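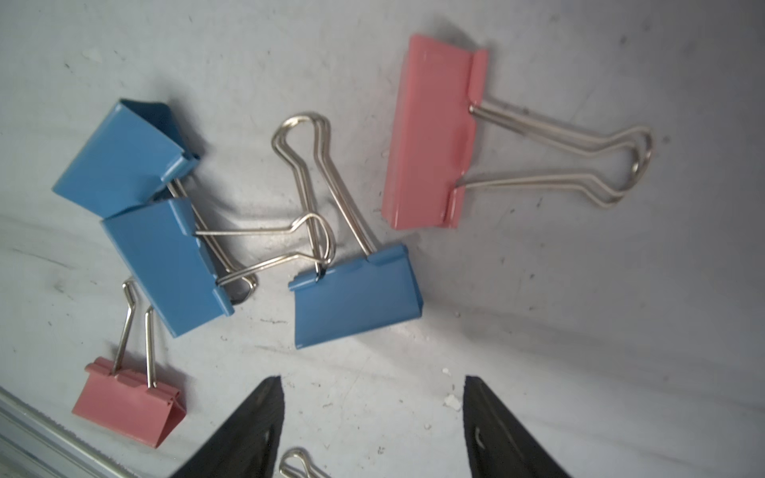
Binder clips on one of our work surfaces, from the wrist camera.

About Flomstead

Flomstead is a small research company that works on one part of robot handling: picking single items out of a group when the items are caught on each other. We develop training methods for two-finger grippers and publish the results. We do not build or sell robot arms.

The company was started by Samer Abou Jaoude and Sevim Bozkurt, who had worked together on packing lines and kept running into the same problem. A robot that could pick a loose part well would often lift two or three at once when the parts had loops, hooks or handles. Most lines dealt with this by shaking the tray and trying again. Samer and Sevim wanted to see how far a robot could get by learning to separate the parts itself.

What we work on

Our main project is called Plada. It is a method for teaching a robot to free an item before lifting it. The robot uses a single small camera at the wrist and learns from recorded demonstrations in which a person guides the arm by hand.

The method splits each pick into two stages. In the first, the robot chooses an item and makes a short test pull, no more than a few millimeters. In the second, it compares the view before and after the pull. If a neighboring item has moved too, the robot lets go, picks a new angle and pulls again. If only the chosen item has moved, it lifts.

Office binder clips are our standard test item. They are cheap, they come in different sizes and colors, and their wire handles catch on each other in ways that are hard to predict. A clip may lie on its side or stand on its jaws, and each position calls for a different grip. We also test with key rings, cable ties and small springs.

Results so far

The current version of Plada was trained on over 2,000 demonstrations. In our April tests we ran 100 picks from mixed groups of clips, and 90 of them ended with one clip lifted and nothing attached to it. The same arm without the test pull did clearly worse on linked handles and about the same on clips lying apart.

Most of the failures that remain are of one kind. When one clip rests on the spine of another, the lower clip can shift under the weight alone, and the robot reads this as a link. It then keeps changing its angle until it runs out of tries. Rónán Kinsella is working on a longer test pull for these cases. It slows down every pick, and we have not decided whether to keep it.

People

Samer Abou Jaoude, research lead
Sevim Bozkurt, operations and partner projects
Yiğit Kurtuluş, learning methods
Rónán Kinsella, gripping and control
Craig Leckie, hardware and fingertip design

Partners

We run shared tests with Değirmenci, a maker of small metal fittings, which sends us parts that give trouble on its own lines. Fimomcombe machines our gripper fingers from Craig's drawings.

Visits and contact

We take 3 student placements a year, each lasting one term. Applicants should be comfortable writing code and willing to spend part of the week recording demonstrations. Write to Sevim Bozkurt through the contact form for placements, test parts or copies of our reports.

Page last updated Tuesday, September 6, 2022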